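Cutby soap makers to fill the old chapel hall again this weekend

Thursday, January 23, 2020

Anyone who walked down Rendmont Street last January with a cold nose and nothing much to do will remember the smell coming out of the chapel hall, and the good news is that it is coming back. The Cutby Soap Fair returns on Saturday with 18 stalls, a tea counter run by the ladies and gentlemen of the bowls club, and rather more room to move about than there was last time, when the queue for the lavender table went out of the door and halfway to the chemist's.

Ludger Ruppert, who started the fair after he retired from the bakery in Irkville, has been getting ready for it since the autumn. He still gets up at five, he told us, and after so many years of early mornings it seemed a pity to waste them, so he makes soap at the kitchen table while the rest of the house is asleep. He reckons he has cut and wrapped some 4,000 bars since he took it up, a good many of which went to neighbours, cousins and the school raffle before it ever occurred to him to sell any.

"I thought it would be like making pastry, and it is a bit," he said. "You weigh everything twice, you keep your sleeves rolled up, and then you have to leave it alone for weeks, and that is the part I was never any good at."

Visitors will find plain white kitchen bars, oatmeal bars for gardeners, and a long table of moulded soaps, with flowers and shells being the favourites year after year. The flower shapes sell quickest of all – people like to put them out in the spare bathroom when there is company coming, and then get quite cross when somebody washes their hands with one.

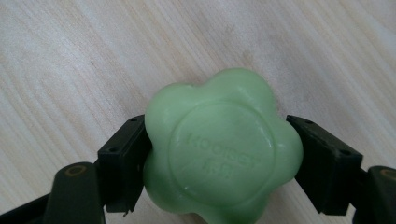 Pale greens and creams are what most people ask for, Mr Ruppert said, although he has a soft spot for a good strong yellow and will be bringing a tray of those whether anybody wants them or not. Bars with a small chip or a nick along the rim will go into a basket by the door at a lower price, and regulars know to look there first, as they wash just as well as the rest.

There will also be a table for children, where they can press a pattern into a soft bar and take it home in a paper bag, and the Schwerdtfeger sisters will be showing how they line their wooden moulds, which is a good deal fiddlier than it sounds.

Doors open at 10am and the fair closes at 4pm. Entry is £2, with children free, and the money goes towards mending the hall roof. Parking is behind the library, and dogs are welcome on a lead.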